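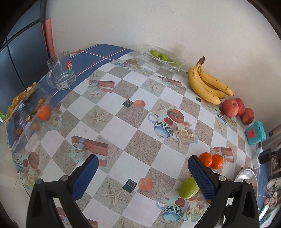 Ticket 479 – Synchronisation Yeoman, poste de la cuisine
Ouvert par : Berenice Villaseñor (site d'Alby)
Suivi : Natsumi Fujimoto
Priorité : normale

Samedi, 9 h 40. Les commandes saisies sur la tablette n'arrivent plus à l'imprimante. Aucun message d'erreur. Redémarrage des deux appareils sans effet.

10 h 15. Ping correct depuis le routeur. File d'attente : 11 tickets bloqués, tous adressés à l'ancienne IP de l'imprimante.

10 h 30. Bail DHCP renouvelé dans la nuit, adresse changée. IP fixe attribuée, profil Yeoman corrigé, file vidée puis relancée. Les 11 tickets sont sortis.

11 h 05. Page de test demandée à Berenice : reçue, accents corrects.

Reste à faire : même réglage sur l'imprimante du bar. Ticket laissé ouvert jusque-là.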